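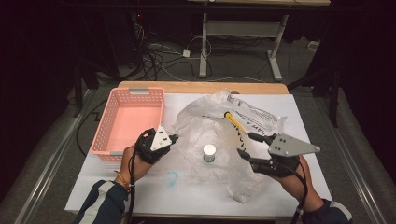 It takes me one evening to write two pages and the post needs four days to carry them, a reader in Womeck wrote to us in spring, so please explain to me why I should do it when I have a telephone. She wrote this by hand, on lined paper, and she put a stamp on it.

I kept her letter on my desk for some weeks. It is a fair question and I had no good answer. I come from a family where letters were a duty, like washing the stairs, and when I moved to this country I was glad to be free of it. But in the last years I have met more and more people who write again, and I wanted to understand what they get from it.

The Slow Post
How it began in Carbridge

Carbridge is a town with one long street and a river behind it. The library there has kept a letter exchange for 19 years. You fill in a card with your age group, your languages and three things you like to talk about, and after some weeks you receive an address. The rules fit on half a page. You must answer within two months. You may stop at any time, but you must say that you stop.

The last rule is the most important, I was told at the desk. People can accept an end. What they accept badly is to look in the mailbox for half a year.

When I visited in July, the exchange had 387 active writers. Most are over 60, but the group that grows fastest is between 20 and 30. Many of these younger ones have never before sent anything by post except a returned pair of shoes. The library had to add a drawing to its welcome sheet, to show where the stamp goes and where the address.

I sat for one afternoon in the reading room with several of them. A student of nursing told me that she writes with pencil first and copies everything in ink, because she is ashamed of her crossed-out words. An older man at the same table found this terrible. For him the crossed-out words are the best part, he likes to see what the other person nearly said. They discussed it until the room closed.

The hand forgets

Almost everybody I talked with complained of pain. After one page the thumb hurts, after two pages the neck. We have learned to type with all fingers or with two thumbs, and the small muscles that we used at school have had a long vacation. My own writing, when I tried, looked like my grandfather's in his last year.

It comes back slowly. The advice I heard most often was to write ten minutes each day and to hold the pencil less tight. The brand of paper matters little. Some people buy an expensive pen in the first week and are then afraid to use it for a bad letter, so it stays in the box.

From Rumetau to Matubbar

A letter also has a price, and it is going up. In Rumetau, which lies up in the hills, the post office closed two winters ago and the mail is now collected from a box beside the bakery, three times a week. The letter writers there have organized themselves. Whoever drives down to the valley takes the envelopes of the others in a bag on the passenger seat. One woman told me she knows her neighbors better from these trips than from 30 years of living in the same road.

The longest friendship I found goes between Rumetau and Matubbar, on the coast. The two women began as schoolgirls, through a list in a youth magazine. They have met twice. Both keep all the letters, one in shoe boxes and the other in a suitcase, and the one with the suitcase has numbered hers. She was at 2,724 when I called.

I asked if they also telephone. Yes, at New Year, she said, but then they mostly speak of the weather.

I have now answered the reader in Womeck. It took me two evenings, one more than she needs. I could not tell her why she should write, so I told her about the suitcase, and I asked how her garden is doing. Her reply has not come yet, but the two months are not over.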